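4.2 What launch-day pages get wrong

I went into this part of the study thinking people would mostly complain about price. They didn't! Of the 1,259 comments I pulled from under the Titent phone launch page, 799 were about dates - when can I order it, when does it ship, why does my country say something else. Güven Türkmen coded the whole pile a second time without looking at my labels, and we disagreed on 13 of them, mostly jokes (I'm bad at spotting jokes in comments, apparently).

The thing I kept running into is that a launch has at least two dates, and the pages love to mash them together. Titent put "available June" in big letters and tucked the shipping date into a footnote. Plastar, whose tablet we looked at in section 4.1, gave each date its own line, and the questions under that page were far more about colors and storage. Figure 3 goes with this section.
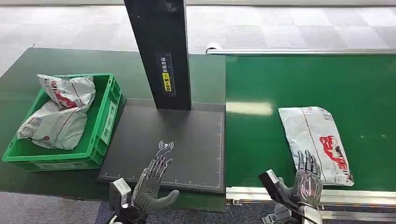 Figure 3. Hands and a parcel on a green conveyor belt.

So which date do readers want first?

The shipping date, by a wide margin. Of the 799 date comments, 472 asked when the phone would be in somebody's hands, and plenty of those came from people who had already ordered.

I should say that our sample is lopsided. Comments were collected up to 13 Aug 2018, and only from the English page, so anyone who asked their question at a store or on the phone is missing. Güven also thinks the footnote was hidden on small screens for a while, and I couldn't find a saved copy to check that. We come back to it in section 5, with the Yalçınkaya headphones, where the maker moved the date twice and left the old one up on the order form.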